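Bond fund dropped when the central bank held rates – why?

Posted in Saving & Investing by Khurram Bugti, 2025-06-11

I have over 900 dollars a month going into a bond index fund through my workplace plan at Lusar. I picked it because I'm nine years or so from retiring and wanted something calmer than stocks. After the last rate meeting the news said rates were left where they were, and the fund still went down that afternoon. It had gone up the week before, when nothing happened at all.

I thought bond prices fell when rates rose and rose when rates fell. If the rate didn't change, what moved the price? And should I be switching to the money market option in the same plan? It pays a bit less right now but it never seems to drop.

Pierina Sartori
The rate you hear about on the news is an overnight rate. Your fund holds bonds that come due years from now, and their prices depend on what traders think rates will be over that whole stretch. Those guesses change every day, meeting or no meeting.

My guess at what happened: the week before, people were expecting a cut to be hinted at. They bought bonds ahead of it and your fund went up. Then the statement came out without the hint, some of those buyers sold, and the price went back down. The decision itself was already in the price.

Look up the fund's "duration" on its fact sheet. If it says 6, then a rise of one percentage point in market yields would knock the price down by close to 6 percent. The income goes up afterward, as old bonds mature and the fund buys new ones at the higher yield. With nine years to go you have time for that to work in your favor, provided the duration is shorter than the time until you need the money.

The money market fund holds very short debt, so the price stays put, but the yield follows the overnight rate down within weeks if there is a cut. You would be swapping one risk for another. Plenty of people hold both. I wouldn't move everything on account of one afternoon.

Lino Mazza
Bonds are a scam, I got out in February and put it all in cash. Sleep fine.

Sveva Russo
I agree with Pierina on most of it. One thing to add – check what each option costs. In my old plan at Negri the bond fund charged far more than the money market one, and that ate a good part of the extra yield. The fee should be listed as "expense ratio" in the plan documents.

Also check whether your plan limits moves back and forth. Mine made you wait 36 days before you could reverse a transfer.

I look at my balance once a quarter, over coffee, and leave it alone otherwise. 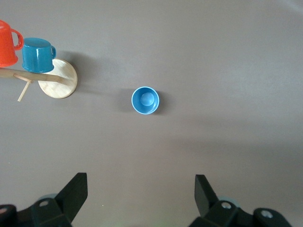

Blue cup and the mug tree

Khurram, if you post the duration and the expense ratio someone can probably tell you more.

Khurram Bugti
Thanks. Duration is listed as 6.2. I haven't found the fee yet, will ask the plan office.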